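Subject: Re: [fitout] Curved desk, drawer contents and cable run

Piyumi Sivakumar wrote:
> The Sjöberg desk is in. Drawer opens fully under the lobe end.
> Can someone confirm where the power strip should go, and
> whether the ribbed column is hollow? Kotia quoted 112 for
> a floor box and I would like to avoid it.

Piyumi,

The Sultia drawing shows the column as hollow, with an internal diameter of 169 mm. I have not had the base cover off to check. The strip is on the floor at present and the long white cable crosses open floor to reach it, so it needs to move before the chairs arrive.

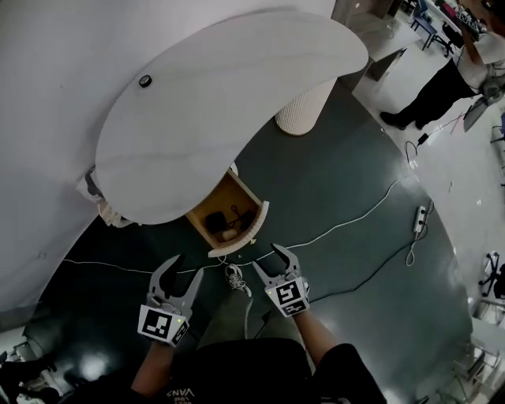

1. Power strip. Fix it to the underside of the top with 2 brackets, clear of the drawer travel. Leave 7 cm at each end for plugs.

2. Drawer. Take out the coiled black cable and the black item next to it. Label both and put them in the Jovex crate.

3. White cable. Reroute along the wall. If it will not reach, order a longer one before paying Kotia for the floor box.

Please send the column measurement once the cover is off.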